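Regional Assembly of Zeria Adopts New Rules on Leave for Members

September 15, 2021

The Regional Assembly of Zeria has adopted new rules that allow its members to take parental leave and to give their vote to a colleague during this time. The rules were approved with 41 votes in favor and 11 against. They will enter into force in February, when the next session of the Assembly begins.

Until now, a member who had a baby or adopted a child was simply marked as absent. The absence appeared in the public register of attendance without any explanation, and the vote of this member was lost. Several women who sat in the previous Assembly told the equality working group that they had returned to the chamber very soon after giving birth, as they did not want to be seen as lazy by their voters.

Under the new rules, a mother or a father may ask for leave of up to six months. The request is sent in writing to the office of the Speaker, and no medical paper is needed. During the leave, the member chooses a colleague who will vote in his or her name. The colleague does not have to belong to the same party. The choice can be changed once. The register will show the words "on parental leave" in place of "absent."

The members who voted against said that a vote is personal and should not be given to another person. Some of them would have preferred a system of substitutes, as the town councils of Kosta and Skyrme already have. The working group looked at this solution but did not recommend it, because the substitute would need to be elected together with the member and the election law would have to be changed first.
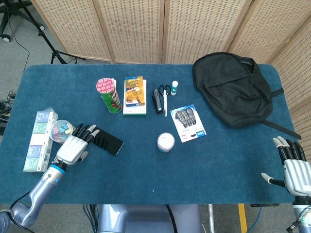
The Assembly also agreed to change the hours of its sittings. Evening votes will be held only in the last week of the budget debate. On all other days the voting must be finished before six o'clock. A room for families will be opened on the ground floor of the Drurari building, next to the library, and it may be used by staff and by visitors as well as by members.

Before the vote, the working group held 3 public hearings and received 704 written comments from citizens. Many of the comments came from women who are active in local politics and who said that the long evening meetings were the main reason why they had not stood for a regional seat. The comments can be read at the reading desk of the Assembly, and a summary is available in print.

The rules will be reviewed after two years. The working group has asked that the review should also cover members who care for a sick or an older relative, a question which was left out this time.

Related items

Public hearing on evening sittings: summary of the discussion
Kosta town council elects its new chair
How to send a written comment to a working group
Skyrme: substitute councilors explained
Opening hours of the Drurari building and library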